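Boltberg Hand Kit

The Boltberg Hand Kit is a pair of human-like robotic hands sold with matching arms for bench work. It is made by Gireo, a small manufacturer of laboratory equipment, and was released in October 2018. The kit is aimed at universities, technical colleges and firms that want to test two-handed tasks without building their own hardware.

History

Development was led by Bogdan Enache, who had earlier worked on grippers for the packaging firm Barbu. The first version was a single right hand sold without an arm. Buyers had trouble fitting it to arms from other makers, and Gireo withdrew it after 56 units. The present kit was designed from the start as a matched pair, with the software licensed from Stanavus.

Design

Each hand is joined to its arm by a metal wrist, and left and right parts are not interchangeable. A full kit takes up one bench and ships in two crates, with a printed manual of 352 pages.

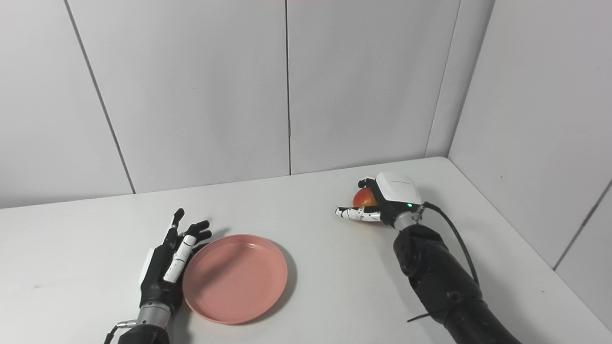

Stanavus supplies the control program, which records an operator's movements and plays them back at normal or reduced speed. Recordings can be edited, although the editor has been criticised as slow. The program comes with a set of household exercises, among them table setting and the handling of fruit. In work of the latter kind the right hand closes its black fingers around a small red and orange fruit, while the left stays open beside a pink plate. The white shells over the hands pick up scuffs and scratches in use, most plainly on the digits. Replacement shells are sold separately in packs of two, and the colour cannot be changed.

Service and reception

Gireo offers a service plan under which a hand is returned to the workshop after every 500 hours of use. Turnaround was over 90 days in the first year – a common complaint among colleges with only one kit – and a loan scheme was added the following May. Reviewers have generally praised the wrist and the quality of the manual. The price of spare fingers has been less well received, as has the lack of a left-hand-only option.

See also: Gireo; Stanavus; Barbu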